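Do you have to pay for an obituary, and who writes it?

Kirsty Bright
February 2019

My uncle died in Brunside last week and the funeral director has offered an "announcement package" through Sugden, the local paper's notices people. It's £800 for the printed notice plus an online memorial page that stays up for 10 years. They say families normally take it. I've already got a draft he'd have been happy with, mostly about his allotment and his years on the ferries at Skultport. Is there any rule that says we need a printed notice at all? And is the online page worth anything? I'm a bit suspicious that it only came up once we'd signed for everything else.

Žofie Beneš

No rule that I know of. You have to register the death, but a notice in the paper is your choice. I'd want that price broken down before agreeing to a penny of it. When my father died we were quoted one figure for "the notice" and most of it turned out to be the memorial page, which hardly anyone looked at after the funeral.

Ring the paper yourself and ask what they charge by the line. Then cut the draft. Name, age, where he lived, close family, time and place of the service, where donations go. The allotment and the ferries can go in the order of service, where there's room for them and people will read them. We printed ours at home and handed them out at the door.

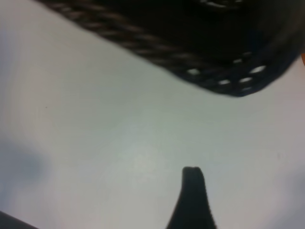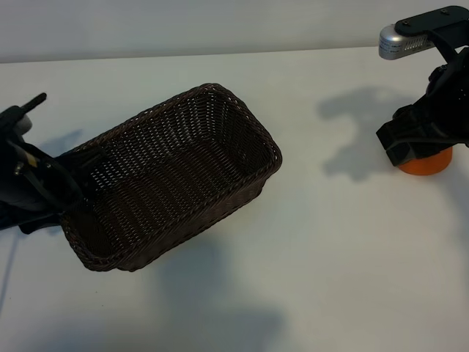

A pale surface with something dark over it, then the brown woven basket

As for the page lasting 10 years, ask who is promising that. If the firm is sold, does the promise go with it? I asked and got a leaflet. Save the text and any photos somewhere of your own, whatever you decide. And check who approves the messages people leave – ours had an advert for patio doors sitting under the condolences for two days.

skallden_reader1277

Just pay it, you only do this once. My mum's was in the paper and people kept the cutting.

Kirsty Bright

Thanks both. I rang the paper and a short notice on its own is far less than the package, so I've asked the funeral director to take it off the bill. He says he'll "look into it". I've asked for that in writing. Still not sure whether to leave the ferries in, as his old crewmates might only see the paper.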